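**PRESS RELEASE: for use from April**

# Stoltar students take on the washing-up at the Irnthorpe open evening

Hello from the Stoltar robotics club! I run the club's news page, so it falls to me to tell you what we've been up to this year, and I'm very pleased to say we finally have something worth inviting people to.

There are 14 of us, all students, and we meet at Irnthorpe after lessons finish. Our project is called Skirnden and the idea is simple enough to explain to my gran: two arms, one table, and the sort of jobs that pile up at home. Dishes, mostly, and a bit of laundry. We started with crockery because everyone in the club has an opinion about how to stack a rack (strong opinions, as I found out in week one).

The plates are the part I've been working on. A plate lying flat in a tray is a right pain to pick up, and shiny ones are worse, as the glare moves about whenever the arm does.
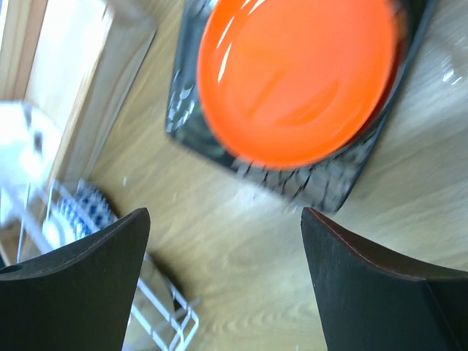
Bashir reckons we should have begun with cups and left plates for the summer, and has said so at nearly every meeting. Fair point, but cups have handles, and handles bring a whole argument of their own! We stuck with plates and bowls, and the club has now logged 545 practice runs on them. I keep the log, which is a spreadsheet with 1753 rows and far too many colours in it.

The other half of the project is getting two arms to share a table. One can be busy over the dish rack while the other waits close by, and the clothes stand is right behind them, so whoever writes the movements has to think about shirts as well as saucers. We spent most of the winter term on that, with a lot of slow-speed rehearsals and a lot of biscuits.

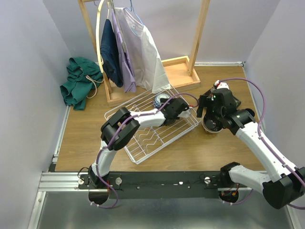 Cables took up more of our time than I'd care to admit, too. An arm needs enough slack to stretch and not so much that it catches on things, and we've re-tied ours more often than I've re-tied my shoelaces.

At the open evening we'll be running short sessions from 6 pm, with a go at the controls for anyone who fancies it. Entry is free, and the hall holds 220, so do come early if you want a spot near the front. Younger brothers and sisters are very welcome.

We're also after old crockery for next term. Odd plates, small bowls, anything you were going to take to the charity shop. Leave it at the Irnthorpe front desk marked "Skirnden".

**Press and visitors:** please ask for the Stoltar robotics club at the front desk, and one of us will come down and fetch you.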